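The foosball table is not a benefit

Every office tour I have been given in the past few years has gone the same way. Reception, meeting rooms named after something, a row of desks, and then the guide slows down a little because we are coming to the good part. The good part is a game table next to a kitchen. I am supposed to say something nice.

I used to. Then I worked for two years at a firm in Drultstead that had a very good break area and a very bad vacation policy, and I started to notice how often those two come as a pair.

My complaint is with the word "culture" as it gets used in job listings. Fuvora, which makes scheduling software and was hiring in Clestby last December, gave its break room four lines in the ad. Pay got one word, and the word was "competitive." Competitive with what? I asked at the interview and was told that the team was like a family and that there was a tournament on.

Say a decent table costs $1290. I looked it up, and you can spend less or a lot more, but take that one. In an office of 70 people it comes to under twenty dollars each, once, for something that lasts years. A $1000 raise for the same 70 people is seventy thousand dollars, every year. I don't blame a company for preferring the first bill to the second. I do mind being asked to treat them as the same kind of gift.

The usual defense is that these rooms bring people together. Maybe. I have read the claim in plenty of brochures from people who sell furniture, and I would like to see it from someone who doesn't. In my experience the people who play already liked each other, and everyone else learns to wear headphones by mid-afternoon. Parents who have to leave at 5 don't play at all. Newer hires watch to see whether the boss plays before deciding if it is safe to be caught at it.

There is also the matter of when you're meant to use it. At Drultstead the room filled up after six. That sounds cheerful until you remember that those people were still at work. A game at seven in the evening is a reason to stay in the building, and staying in the building got noticed at review time.

I'm not against the kitchen, by the way. People need somewhere to eat lunch and wash a cup. What I can't get used to is seeing a sink and a paper towel dispenser listed under "perks," as if the other firms had you rinsing your fork in the parking lot.

So when a listing leads with the room, I ask three dull questions now. How many days off did people take last year, as opposed to how many they were allowed? What does the job pay? When do the lights go out?
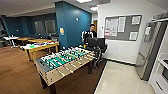
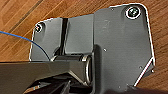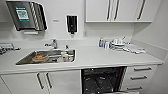 Castillo wrote in to say that I am being unfair to small firms, which often can't afford the raise and can afford the table, and that a boss who buys one may simply want people to have a better day. Fine, but then put the salary in the ad and let us decide how much the table is worth.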